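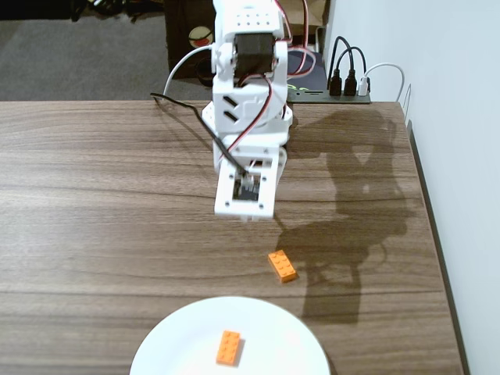
The power strip belongs on top of the table

Most advice on tidy desks starts by hiding the power strip. Trays are screwed to the underside, boxes with lids are sold to cover it, and every unplugging then happens on hands and knees. I consider this a poor trade.

A strip laid flat along the back edge of a wooden table takes up a depth that is seldom used. Its plugs can be read at a glance, and a cord can be traced from plug to appliance in seconds. Dust is seen and wiped off.

I kept an Orkby under-desk tray for 11 months. Changing one charger meant emptying the whole tray. The Closix box that replaced it had a lid that pressed on the larger plugs, and I gave it away in February.

The objection is appearance. Cords on show are untidy, granted. Route them down behind the back edge, keep drinks at the front, and leave the strip where a hand can reach the switch.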